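The Grudmont Crossing, One Year On

Apr 27, 2022

It has been the practice of this blog to publish one longer entry each spring, before the paddling season opens on the lake at Loltville. Last year's entry concerned cold-water clothing. The present one concerns the Grudmont crossing, which I completed for the first time last June and which several readers have since asked me to describe in more detail than the short notice I posted at the time.

The crossing runs from the public landing at Loltville to the gravel beach below Grudmont, a distance of 16 miles by the eastern shore. There is a shorter line straight across the open water. I do not recommend it to anyone who has not paddled the lake in a strong afternoon wind. The eastern shore offers two places to land in an emergency, at Mukus Point and at the old ferry slip, and between them there is a long stretch of rock where a kayak cannot be brought in safely.

I began paddling late, after two decades of road running, and the change required more patience than I had expected. A runner learns to measure effort by the legs and the breath. In a sea kayak the work is done by the trunk and the shoulders, and the signs of fatigue arrive in a different order. During my first season I regularly went out too fast and came home with hands that would not close properly around a coffee cup. My training log for that year contains 23 outings, of which I would now describe very few as well planned.
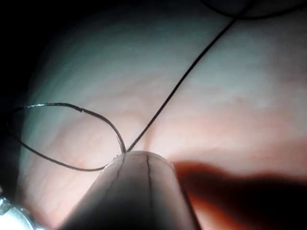
Holding a suture thread with the gripper.

Preparation for the crossing itself began in the winter, in the pool at Loltville. The session is open to all paddlers with their own boats, provided the hulls have been rinsed beforehand. I used the time almost entirely for rolling and for wet exits, and I would advise others to do the same. A roll that is dependable in warm, flat water may not be dependable anywhere else, but a roll that fails in the pool will certainly fail on the lake. By the end of the winter I could recover on my right side with confidence and on my left side with some luck.

Once the ice was out, I moved to longer distances. The schedule was simple. One long paddle each week, two short ones, and a day given over to walking in the hills behind Tijani. The hills are worth a visit in their own right. The upper trail climbs 506 feet from the parking area to the fire lookout, and on a clear morning the whole of the crossing can be studied from the top – the points, the bays and the darker water where the wind comes through the gap.

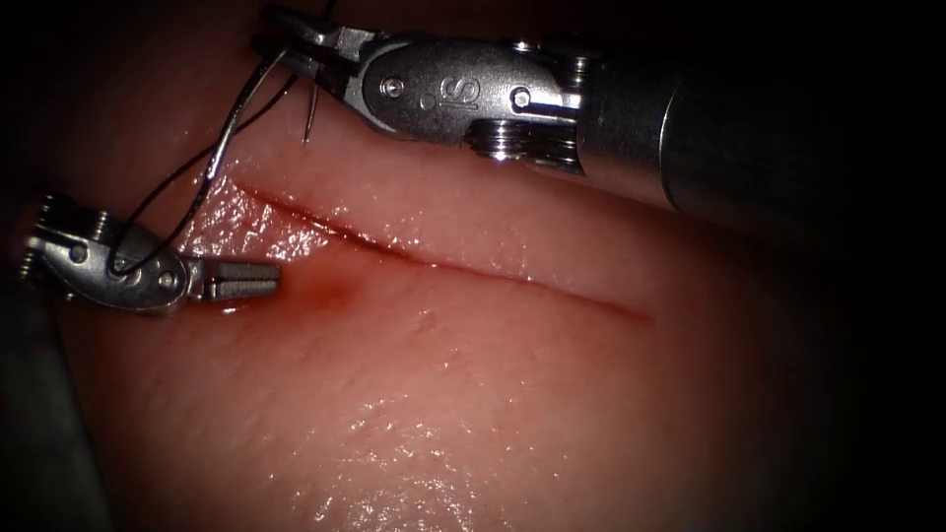 Equipment deserves a few words, as most of the letters I receive are on this subject. I paddle a used fiberglass boat with a drop-down skeg. It has been repaired at the bow and is heavier than anything a shop would sell today. For the crossing I carried a spare paddle on the rear deck, a pump, a towline, a radio, a dry bag of warm clothing and more food than I ate. The one item I would change is the spray skirt. Mine was a nylon model that let water collect in the lap, and I spent a good part of the second hour bailing with a sponge. I have since replaced it with neoprene.

On the day, I left the landing shortly after first light. The water was calm as far as Mukus Point, where I stopped to eat and to put on a dry hat. Past the point, the wind came up from the southwest and produced a short, steep chop that struck the boat on the rear quarter. This was the most demanding part of the route. I lowered the skeg, shortened my stroke and stayed farther from the rocks than the chart suggested, as the waves were rebounding from them. The ferry slip was occupied by fishing boats, so I continued without a second stop.

I reached Grudmont before noon, tired but in good order. A friend met me with the car, and we ate lunch on the beach before loading the boat.

I intend to make the crossing again this June, in the opposite direction. Starting from Grudmont places the rocky stretch earlier in the day, when the wind is normally lighter. Paddlers who know the southern half of the lake are invited to write to me about landings between the ferry slip and Mukus Point, including any on private ground where permission may be sought in advance.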